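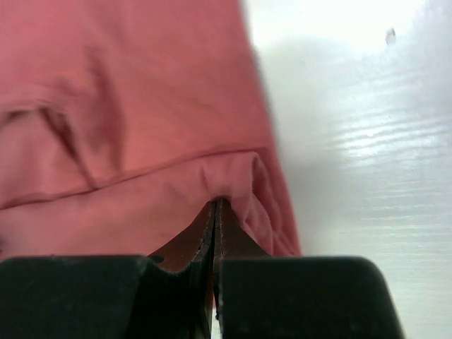
Garment shrinkage

Garment shrinkage is the loss of length or width in a piece of clothing after washing or drying. It is most often discussed in connection with cotton and wool. Many claims are made about how to prevent or reverse it, and few of them have been tested with much care.

Causes

Cotton yarn is stretched while it is being spun, woven or knitted. Water and movement let the fibers relax, and the cloth moves back toward its unstretched size. This is called relaxation shrinkage, and most of it takes place in the first few washes. Wool can also felt, meaning that the scales on its fibers lock together. Felting is a separate process and is very hard to undo.

Heat is usually given most of the blame. It plays a part, but tumbling matters too, and household advice tends to run the two together. A shirt dried on a line may still come out shorter than it was in the store.

"Pre-shrunk" labels

The term "pre-shrunk" suggests a garment that will keep its size. In practice it means that the cloth was treated before cutting, and some shrinkage can remain. Labels seldom say how much. Seams and hems add a further problem, as thread and cloth may shrink by different amounts and leave the stitching puckered.

Galanis, a mail-order clothing seller, advertised a line of T-shirts as "shrink-proof for life." The claim was later cut back to 40 washes. The company gave no account of the water temperature or drying method behind either version.

Reversal

A common home remedy is to soak the garment in lukewarm water with hair conditioner and then pull it gently into shape. Supporters say the conditioner relaxes the fibers. Wet cotton can be stretched by hand without it, however, and reports of success rarely include a comparison with plain water. Any length gained may be lost again in the next wash.

Trarico, which sells a bottled "unshrinking" rinse, cites a trial of 234 garments. The published summary gives before and after measurements for only 4 of them — all knits, which stretch easily in any case.

See also

Felting
Fabric softener
Care label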